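The Acceptance Run

The contract with Flimmont ran to 48 pages, and the word "tidy" appeared in it without a definition. Denise Whitlock found this out on 13th May, with the acceptance run half done.

"Clause 30," said Nassoro Mabula, reading from his screen. "The system shall leave the kitchen surface tidy. That's all it says."

The job was groceries. Items on the board were to go into the basket, one at a time, undamaged. Skiltudstead had built the arms and Lukumay had supplied the hands. Denise's part was the sequencer that told both of them what to do next. The simulator had been through 2,000 layouts since March, and she had stopped looking at most of them. Mabula, who was there to sign on Flimmont's behalf, wanted to look at one.

She loaded the layout he picked and paused it with the right hand down on the board. 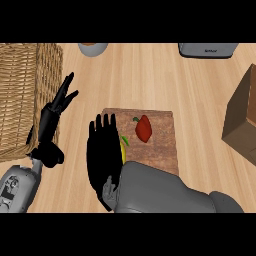
Simulator view, fruit and vegetable layout: left hand at the basket, right hand beside the banana.

"Which one does it take first?" he asked.

"The banana. It's nearer the palm."

"I'd take the pepper. The pepper's in the open."

"You would, yes. The planner scores reach before clearance. We can change the weights."

He wrote that down. He wrote slowly, in pencil, and she used the time to check the grip limits on the right hand. Ripe fruit had its own table of values. She had set the banana figure herself, after an afternoon in the test kitchen with a bag of real ones and a force gauge, and she did not fully trust it.

"And the box?" Mabula said.

"What about it?"

"Is the surface tidy if the box is still there?"

Denise read the task file again. The box was listed as an obstacle. So was the bowl. Nothing in the file said whether a person would want them moved, and the planner had no means of asking.

"It's tidy according to the file," she said.

"My mother would say it wasn't."

"Does she have a tolerance?"

He considered the question properly, which she had not expected. "No. She'd know when she walked in."

Denise opened the issue log and added a line under the Plernotis heading, where they kept the things that belonged to no supplier. Tidy: undefined. Ask customer. The log gave it number 10.

"Shall I let it run?" she said.

Mabula turned to a clean page and wrote the layout number at the top. "From there," he said. "And slower, please – half speed."

She set it to half speed and pressed the key.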